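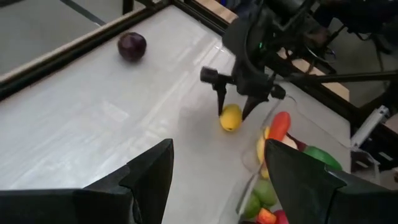
The kitchen table issue

May 22, 2022

Quick one this time, I'm typing between two batches of stock and the second one needs skimming. Subject is the unpack. Meaning the bit after the market and before the cooking, when everything is still in bags and you're tired and you shove it all in the fridge in one go. I did it that way for years. Lost a lot of produce that way too.

So. Since April I've been doing a proper sort on the table every time I come home with fruit and veg. Clear bin on the table, everything goes in the bin, then things come out one at a time and get looked at. Takes me ten minutes, less if I skip the peaches, which I shouldn't.

Several of you wrote after the last issue asking what the routine is, so I'm writing it down properly.

First, clear the table. All of it. Mail, keys, the bowl of pens. You want a lot of bare white space. A pale glossy top is good for this, you see every leak and every bit of dirt, and it wipes down in one pass. If yours is dark wood put a light towel down. A damp cloth within reach and a dry one too.

Second, the bin. I like clear plastic. I've tried a colander (things roll out), a cardboard box (fine until something leaks) and a big enamel bowl that I love and that is far too heavy. With a clear bin you can see the bottom layer, and the bottom layer is where the trouble is. A tomato splits down there and you don't find it for two days. Mine came from Pritley, the shop by the bus depot, four dollars. They had a whole stack of them last time I was in. Any clear bin will do, just get one with straight sides.

Third, take things out singly and put them down with space between. Don't pile. I used to pile, then I'd pick up the same onion three times and never get to the one behind it. One thing, look at it, turn it over, press near the stem, decide. Then the next.

What I'm deciding is where it lives. Notes on that, in no order, just how they come to mind:

Lemons. On the counter they're good for a week, maybe a bit more, then the skin goes leathery. In the fridge in a closed bag they last about 30 days, in my kitchen anyway. I keep one out for the day's cooking and bag the rest. Check the stem end and the side it was sitting on. Soft spot means juice it tonight. I freeze the juice in ice cube trays and the zest in a little jar, dry, no sugar.

Mangoes. Never in the fridge hard. Counter till they give a little and smell like something at the stem, then fridge, then eat within a few days. The small yellow ones go fast. Really fast. I had a box of them from the Rugemalira stall in April and lost four because I was being precious about waiting.

Plums. Counter, stem side down, not touching. If they have that pale dusty bloom on them leave it on and wash right before eating. A shiny dark plum has been handled or polished, still fine to eat, just use it sooner. Once soft, fridge. If they get past that, halve them, a spoon of sugar, hot oven until they slump. Good on yogurt. Good on pork too.

Red onions. Dark, dry, airy. NOT with the potatoes. I know, everyone's grandmother kept them together. Mine too. Both lasted half as long. Give them a squeeze at the neck, if it's soft there then it's going inside no matter how nice the outside looks. Cut ones go in a jar with vinegar, pinch of salt, pinch of sugar, done.

Peppers. Fridge, dry, loose in the drawer. Look inside the little dip around the stem, water sits there and rots it from the top. Wipe that out with the corner of a towel.

Tomatoes. Counter. If very ripe and it's hot out, fridge, and take them out an hour before you eat them. I've stopped fighting with people over this.

Cucumbers. Wrap in a dry towel, warmest part of the fridge, which in mine is the door. Away from bananas.

Bananas. Away from everybody. Mine hang on a hook.

Carrots. Tops off the minute you're home. The tops pull the water out and you get bendy carrots by the end of the week. Bendy carrots come back in a bowl of cold water by the way, give them a few hours.

Apples. Fridge if you're keeping them, and in thier own bag. Apples make everything around them ripen. Handy if you have a rock hard avocado, not handy otherwise.

Greens. Different job, do them last, after the hard stuff is put away. Wash, spin, towel, box. I could do a whole issue on greens and probably will.

Fourth, the three-spot thing. I make spots on the table as I go. Eat now at one end, by the stove. Fridge in the middle. Counter or cupboard at the far end. You'll get a feel for it. The eat now spot decides dinner. That's the whole meal plan in this house, and it's been a better one than the sheet I used to print out and stick on the fridge and ignore.

Last haul, for instance, eat now was two soft tomatoes, a pepper with a bad shoulder and a lemon with a dent. Cut the bad bit off the pepper, everything in a pan with oil and garlic, lemon over the top, bread. Fine dinner. Better than fine with an egg.

Fifth, wash the bin. Every time. Warm water, drop of soap, dry it all the way. I skipped it twice and got a smell I couldn't find for a week. Upside down on the rack overnight.

About washing the produce itself — I get this question more than any other. I don't wash on the way in, except greens. Water left on the skin is what gets things moldy. Wash when you use it. If there's actual mud, brush it off dry, outside if you can. And soap is for the bin, please don't put it on the fruit. Plain water and your hands.

About bags. Thin plastic bags from the market, knotted shut, are the worst thing for almost everything. Open them as soon as you're in the door even if you don't have time for the rest. If you only do one thing from this issue do that one. Paper for mushrooms. Cloth for cucumbers. Closed plastic for lemons and carrots. Everything else mostly wants air.

A word on money as I said I'd keep track. I wrote down what I threw out from January on, prices off the receipts. Before the sort I was at $137 of thrown out fruit and veg, and that's one person plus a teenager who eats like three. Haven't added up the new numbers yet, want a few more weeks on it first. The compost pail is lighter, I can tell you that from carrying it down the stairs.

Bits and pieces:

The Clilik market moves back to its summer hours, early start, finished by noon. Go early for berries, go late for deals. The late stuff is riper so be ready to cook that same day.

Plivura farm has its box signup open again. Half box is plenty for two people. I did the full box last year and was giving chard away in the stairwell. You can swap one item a week now if you tell them ahead, which you couldn't before.

We passed 1,000 of you on the list! Thank you, that's a silly number of people to be reading about onions.

Next issue is the greens, I think. Or pickling, if cucumbers come in early. Write and tell me which. Also I still owe you the plum cake, I haven't forgotten, the one I made last week sank in the middle and I want to try it again with less butter before I put it in front of anybody.

Stock's boiling over, have to go.

Comments

tablescraps
Bottom layer!! Yes. Found a lime down there last month that had turned into something else entirely. Getting a clear bin.

northporch
My mother kept lemons in a jar of water in the fridge and they lasted forever. Have you tried it? You do have to change the water. Takes up a lot of room though, so I only do it when they're cheap.

gardenia_62
I disagree on tomatoes but I see you've stopped fighting so I'll leave it alone

northporch
Also vote for pickling please

halfbox
Do you sort the potatoes too or do they just go straight in the cupboard? Mine come in a paper sack and I never look in it until there's a smell.

From the author
Tip them out, yes. Every time. One bad one will take the sack with it. Green patches get cut off deep, and if it's green all over I toss it. Jar of water for lemons — trying it this week, will report back.

sunday_soup
Tried the plums in the oven last night, with a bit of ginger. We ate them standing up. How hot do you have yours? I went by feel and the edges caught a little.

From the author
Hot, 400 or so, and I check early. Caught edges are the best part if you ask me.

mrsbeanpole
Greens issue please. Mine turn to slime whatever I do and I've bought the special box and everything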